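Wallilix gallery: marker tracking and replay

Wallilix is the software we use at Civano to turn hand-held gripper recordings into trajectories an arm can follow. It has four parts: a recorder, a tracker, a segmenter and a replay planner. This page collects notes from the tracker and replay work, in the order we did it. The code is in the usual repository, under the Holloway branch until it is merged.

Most of the changes since the last gallery are in the tracker. The recorder is the same apart from a fix to the clock handling, and anyone still on the old recorder can carry on using it.

The tracker reads the cube on each gripper, works out where the cube is relative to the head camera, and writes one pose per gripper per image. It keeps the left and right hands apart by marker number, so crossing your arms does no harm. When both cubes are visible it solves them together. When only one is visible it solves that one and marks the other as missing. The old version guessed the missing one from the last known speed, and the guesses got into the training files, where they were hard to find again.

Marker numbers are set in hands.cfg. If you print new faces, change the numbers there and nowhere else. The replay planner used to have its own copy of the list and this has been removed.
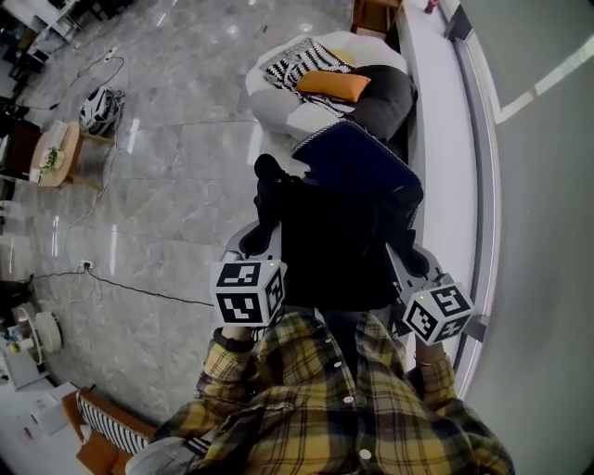

Both grippers out over a dark object on the floor, with a marker cube on each. Floor-level work in a furnished room, polished tile underfoot.

Quentin Huet asked whether the tracker should drop a pose when only one face of a cube can be read, as a single flat face can flip between two answers. It doesn't drop it, but it does now keep both answers and pick between them afterwards, using the images before and after. If the two are still too close to call, the pose is written with the flag "unsure" and the segmenter leaves it out. Quentin would still like a switch to drop them all. That is on the list for September.

Shiny floors were the other thing we spent time on. A reflected marker is mirrored, so the decoder should refuse it, and nearly always does. The few that got through were poor reads where the error correction had been too generous. We turned the correction down by one bit. On the Ukaldale set this removed every false read we knew of, and cost us a small number of good ones at long range, which we can live with.

Smoothing. The smoother runs after the flip check and works on position and rotation separately. The default window is 20 images. Shorter than that and the replay arm shakes when it comes to rest, longer and quick grasps get rounded off at the corners. You can set it per recording with the window option, and the value is saved in the header of the output file so you can tell later what was used.

Segmenting. A recording is cut wherever the gripper opening stays the same and the hand is nearly still. Each piece gets a start, an end and a label left blank for the person checking. Gumaro Villalobos rewrote the viewer so that pieces can be joined by dragging, and it now opens a recording of around 200 pieces without a long wait. Undo works across a join. It does not yet work across a label change.

Replay planning. The planner takes the smoothed path and looks for arm positions that follow it without hitting the base or running out of reach. Paths close to the floor fail most often, because the elbow has nowhere to go. In the last full run 127 pieces went in and 100 came out with a plan. Most of the rest failed on reach and would have passed with the base moved back a little, so the planner now tries a few base positions before it gives up. The report lists which one it used.

Known problems:

The planner report counts a piece twice if it was joined after the first run. Delete the cache folder and run it again.

The viewer draws the left hand in the wrong colour when hands.cfg has a blank line at the top.

Recordings that pass midnight are sorted in the wrong order. Rename them by hand for now.

Next gallery: two-handed replay and the new base search.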